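The Long Way Back to Plastic Bricks
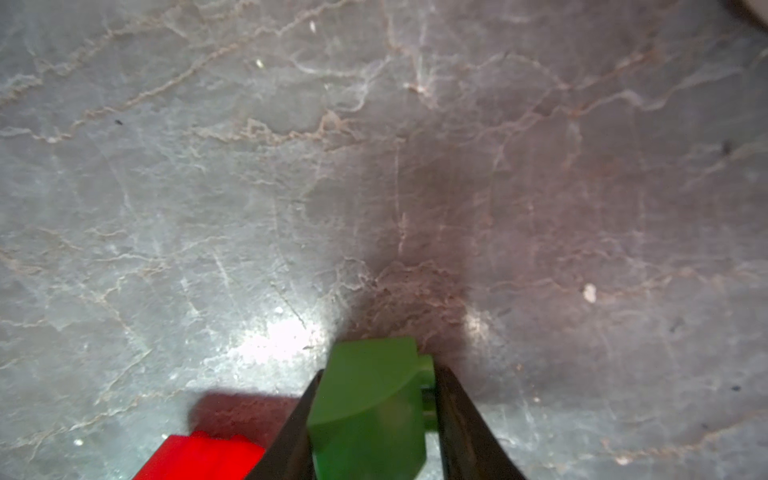 A green brick with a curved face, and a red one beside it on the gray tabletop.

I gave up toy bricks at thirteen and came back last January, when a thrift store in Brumham sold me a tub of 1,390 pieces for $18. Best money I've spent in years! I sort by color first (greens are my weakness), then by shape, and the curved ones always go in their own dish, because I can never find one when I want one.

My big project is Deltgate, a made-up harbor town that's now taken over 6 trays and most of the dining room. The plain bricks go fast, so I hoard anything sloped for the roofs and the sea wall. Reds are for chimneys. I'm still short on those, and the lighthouse needs a good hundred more before I can even think about the lamp room.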